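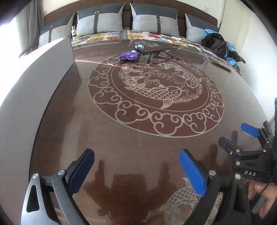 4. Care and daily use of the table top

This section is for the glossy brown table with the printed koi medallion. If you have the plain top, please go to section 5. The parts on the legs and the floor pads are in section 3, and you should finish them before you begin here.

4.1 Before the first use

1. Let the table stand in the room for one full day before you put things on it. The top comes from a cool warehouse and needs time to become the same temperature as the room.

2. Remove the protective film slowly, from one corner to the opposite corner. Do not use a knife or scissors to lift the film.

3. Wipe the whole top with a soft cloth that is a little damp, then with a second cloth that is dry. Wipe the medallion in the same way as the rest. It does not need a special product.

4. Turn the table so that the medallion is the right way for the person who sits there most. The large koi is in the lower part of the circle and the small koi comes down on the upper right side. When you see them like this, you are at the front of the table.

Note: The smaller cream motif, with the pale border lines on its two sides, is then behind the medallion, at the far side of the table. Many customers ask us which side is the front, and this is the easiest way to know.

4.2 Putting small things on the table

The gloss is strong enough for daily life, but it can get fine lines from hard points and from sand. Eyeglasses, key charms and similar things can stay on the table if you follow these steps.

1. Put eyeglasses down with the lenses up. Fold the temples first if you have the time. Never push the glasses across the table with the lenses down.

2. Check charms and keychains for metal rings. The soft or plastic part makes no trouble, but the ring can scratch when it is pulled. Lift the charm, and do not slide it.

3. Before you put down a thin flat item, such as a tablet or a folder, wipe the underside with your hand. One grain of sand is enough to leave a line.

4. At the end of the day, take everything away and wipe the top once with the dry cloth.

CAUTION: Do not leave soft rubber or soft colored plastic in the same place for more than 12 hours. Some of these materials give color to the gloss, and the stain cannot be removed by cleaning. If you like to keep such a thing on the table, place a small piece of felt under it.

4.3 Tall and heavy things

1. Place boxes and tall panels near the side of the table, so that the middle stays open for work or for tea.

2. Two persons should lift a heavy box onto the table. Put it down flat on its whole base. Do not put down one corner first and then tip the box.

3. Do not load the top with more than 20 kilograms in one place.

4. If you want to move the box, lift it again. A box with a dark mark or dust under its base works like sandpaper when it is pushed.

Note: On a glossy top you will always see shadows and reflections at the base of a tall object. Some customers think this is a stain and begin to rub. Please move the object first and look again from another side. If the dark place goes away together with the object, no cleaning is necessary.

4.4 Light and place in the room

A streak of light on the table is normal when a lamp or a window is near. For reading it can be unpleasant. Turn the table a little at a time until the light no longer comes to your eyes. With the Murell turning base (sold separately) the top can be turned 360 degrees without lifting. Lock the base again after turning.

Keep the table away from strong sun, especially in summer. The cream lines of the print can become yellow if the sun comes to the same side every day. If there is no other place for the table, turn it by one half every month.

4.5 Cleaning

1. For dust: dry soft cloth, long movements, no pressure.

2. For fingerprints: soft cloth with warm water, then dry cloth. Begin outside the medallion and finish inside it.

3. For grease: one drop of dish soap in a bowl of warm water. Wipe, then wipe again with clean water, then dry. Soap that stays on the gloss will look like a gray cloud.

4. For wax or sticky remains: wait until the wax is hard, and lift it with the edge of a plastic card. Burley Gloss Cleaner can be used after this step. Leave it for roughly two minutes and take it away with a dry cloth.

CAUTION: Never use steel wool, powder cleaner, alcohol or nail polish remover. Damage from these products is not covered by the guarantee.

4.6 If there is a scratch

Fine lines which you see only against the light can be made weaker with the polish from the care kit. Try it first at the far side of the table, outside the cream border lines. Do not polish the same place more than three times.

Deep scratches, where you feel an edge with your fingernail, must not be polished at home. Write to the Trenley service desk and add the number from the label under the table top.

Continue with section 5, Plain table top.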